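Nurico open house, second visit

The Nurico building is on the same street as the old Elach warehouse, and parking is behind it. I got there on Saturday a little after ten, signed in at the desk and was given a badge and a sheet with the bench schedule. Most people had come for the arm demos on the ground floor. I was more interested in the grippers, because we have to choose one for our own shop before the summer.

Krešimir Berisha ran the gripper session. He had two hand-held tools to compare, both with a camera on the tool. The first was the Popescu, a two-finger model with stiff fingers and a stroke wide enough for a coffee can. The second was the Sudilau, lighter, with soft curved fingers and a shorter stroke. You hold the tool yourself, do the task, and the recording goes to the controller for the arm to use later. Visitors could try either one for as long as they liked if there was no line.

The Popescu is the heavier tool and I felt it in my wrist after a few minutes. Its grip is firm and the trigger has a clear stop, so I always knew when it was closed. On small knobs and switches the stiff tips were easier to place. With thin cable they tended to pinch one strand and push the rest away.

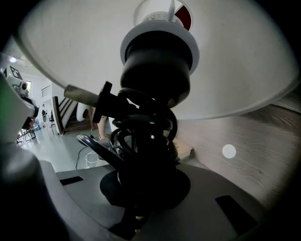

The Sudilau did better with cable and with anything round. It was worse at turning things, and on a smooth knob I had to squeeze harder than I wanted to. Krešimir said the finger pads are a wear part and that the shop changes them after 500 cycles on rough work. The pads on the demo tool had 181 cycles on them according to the tag.

The camera view matters more than I had expected. With a large object close to the lens, you lose sight of what is behind it, and you have to come in from below or from the side. Rok Vlachou, who looks after the controllers, showed us recordings from both tools on a monitor. He keeps roughly 200 of them for one task before he tries it on the arm. He throws out the ones where the fingers block the view.

I asked about mounting either gripper on an arm we already own. The Popescu needs an adapter plate and the Sudilau bolts straight on. Prices were not on the sheet, and I have written to ask for them.

The bench session ended at noon. Coffee was downstairs by the loading door, and the arm demos started again at one.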